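What I took from a book about measuring rain

I finished the book by Naheed Jafri in October, after carrying it in my bag for two months, and I want to write down what stayed with me before I forget it. The title is Kadmont, which is the name of a small hill where she and her colleagues measured rain for many years. I bought it because of the cover and because I expected a book about climate. It is mostly a book about buckets.

I should say first that I am not a scientist. I studied accounting, and I read science books in the evening, slowly, with a dictionary open in the phone. English is my third language and there are words in this book, like "tipping" and "catch", which I had to read in several places before I understood that they have a special meaning for people who work with rain gauges. The tipping bucket is a little seesaw inside the gauge. When one side is full it falls, the water runs out, and a counter adds one. I like this very much. I read the page twice and then I explained it to my sister, who did not ask.

The first chapters are about a problem I had never thought of: how do you know that your rain gauge is telling the truth? Wind blows across the top and carries some drops away. Leaves fall inside. A spider makes a home in the funnel. On Kadmont they put 8 gauges of the same type on the same slope, close together, and the gauges did not agree. Jafri gives this a whole chapter and I was never bored. She prints the field notes of her colleague Angus Halliday, who wrote in very short sentences and was angry with the wind almost every week. His note for one morning is only "Number four lies again."

I read most of that chapter at home in the afternoons, between other things.

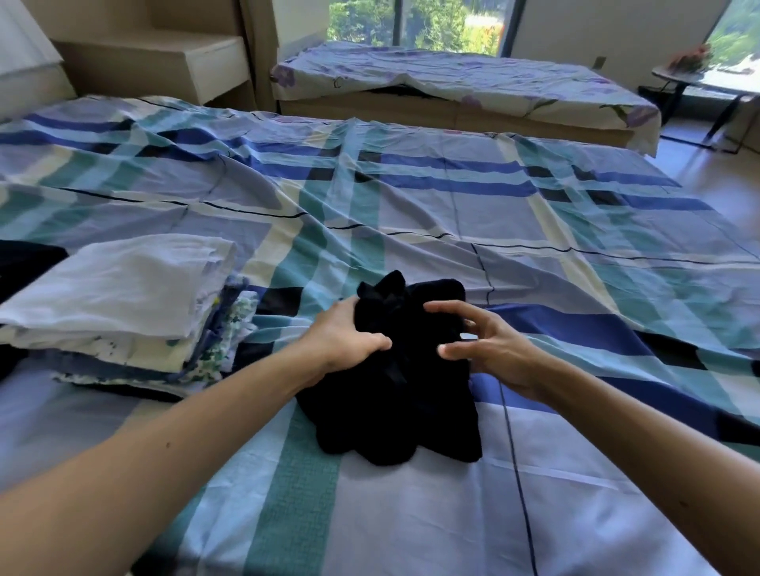 Laundry and the plaid sheet, while chapter three was going around in my head.

The middle of the book was harder for me. She leaves the hill and goes to the statistics, and there is a long discussion of a method she calls the Leclerc correction, where you try to repair the old measurements by using what you know about the wind on that day. I understood the idea but I could not follow the formulas. What I understood is this: if you correct too little, the old years look drier than they were, and if you correct too much, you are inventing rain. She says plainly that her team did it wrong the first time. They published, and later another group using a different instrument, the Orkis, showed that the winter values were too high. She writes down the letter she sent to the journal and how she felt when she walked to the post office with it.

For me this was the best part of the book. In my work, when we find a mistake in a closed year, there is a procedure and a form, and everybody speaks quietly. I did not know that scientists have more or less the same thing. I always imagined that a result is either true or thrown away. In her story the result stays in the record with the correction beside it, and people continue to use both, carefully.

There is also a chapter about Gorkalia, a mountain valley where she wanted to build a second station and failed. The money was there, the road was not. They carried the parts up on foot and the mast fell in the first storm. Halliday wanted to try again and she did not, and it seems this was a real quarrel between them — they did not work together for some years after. She is fair to him, I think, but it is her book, and I would like to read his side also. I looked for something written by him and found nothing. 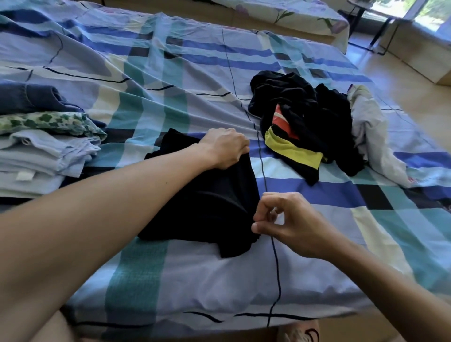
About the writing itself I have a small complaint. She repeats herself in the last third. The story of the frozen funnel is told on page 63 and again, almost with the same words, in the final chapter, and I turned back to check if I had lost my place. The editor should have noticed it. Also, the maps are printed so gray and so small that I could not find the eighth gauge on any of them, even with my good glasses.

But I have already recommended it to a colleague, and I think it is a good choice for a person who reads about science without a science education. You can skip the 70 pages of the correction chapter if you want, or read only the first and last paragraphs of each section, as I did on the second attempt. The parts on the hill you should read complete.

One practical result is that I now want a rain gauge. The simple kind, a plastic tube with lines on it, is not expensive, but my balcony has another balcony over it, so it would catch nothing except what the neighbor gives to her plants. I asked in our building if I can put it on the roof. I am waiting for the answer.

Next I will read something about tides, if the library finds its copy. If you know a good one which is not too mathematical, please write it in the comments.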